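Clovus Paired Hand-Held Grippers: long-term review
Reviewed 3/22/23
Filed under: Data collection, Hardware

The Clovus set is a pair of hand-held grippers for recording two-handed manipulation without a robot in the loop. The operator works the jaws directly, the software logs pose and opening width, and the output is a folder of episodes that can go to training after a conversion step. We ran the pair at our Wivside site from August onwards and recorded 629 usable episodes. The set was bought at list price.

Build. The bodies are plastic and stiffer than they look. The bracket on top is metal and has not shifted on either unit. The trigger return spring on the left unit weakened after the first 300 episodes and was replaced under warranty. The right unit is still on its original spring. Jaw pads wear at the tips first and are sold only as a full set, so a single damaged pad costs the same as four.

Tracking. Position holds well over a plain surface at moderate speed. It degrades when both hands come together over the same object, and it degrades badly if the operator crosses wrists. The manual gives this one line. We lost most of a session to it before adding a rule that each hand keeps to its own half of the table unless the task needs otherwise.

Start poses. The software expects both grippers to be held still for two seconds before each episode, jaws pointing inward. If either one drifts, the episode is flagged but still saved, and the flag is dropped on export. Filter on it first.

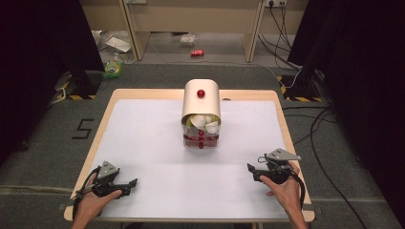
Ardeleanu, replying to the draft of this review, disagreed about the flag: it survives export if the older file format is selected, and the Iltwood group has filtered on it that way for months. The same reply noted that lidded containers were the hardest class for their policy, mainly on account of operators choosing different hands for the lid from one session to the next. I have since checked the older format and the flag is there. The point about hands matches our own results. Our lid episodes became useful only after we fixed the lid hand in the protocol and discarded the mixed ones.

Calibration. One pass per session, done with the printed board supplied. It fails without a message if the board is not flat — look at the residual in the log, not the green tick on the screen.

Cables. Too short for a standing operator of above average height. An extension works but is not supported.

Storage. The recorder stops at 1000 episodes per project and will not warn you as you approach it. Start a new project early and merge afterwards.

Verdict. Good hardware with software a version behind it. Suitable for short tabletop tasks with a written protocol. I would not use it for work where the hands overlap much, and I would order a spare set of pads with the first purchase.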